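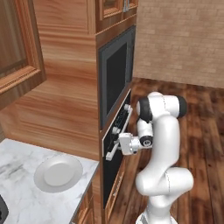

Civemham, Oct 29, 2023

Citing an exhibition catalog with two publishers

I am cataloging a show catalog for a small art library. The title page lists Pastell and Sosbridge as co-publishers. The colophon lists only Pastell and gives a print run in two languages. Which goes in the record?
Gion Brunner

2 answers

Transcribe the title page. Put both names in the publisher field in the order printed, then add a note for the colophon.

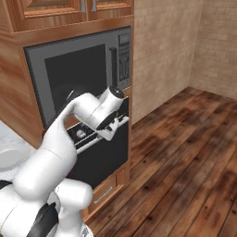

If the two language editions have separate ISBNs, make two records and link them. Page counts often differ by 4 or more, so check each copy.
Hawi Gebreyes

We just use the first name. Ours was a Janssen catalog with 12 essays and 9 plates, same problem. Not sure about the languages.

Comment from Gion Brunner: Separate ISBNs, same pagination. Split into two records.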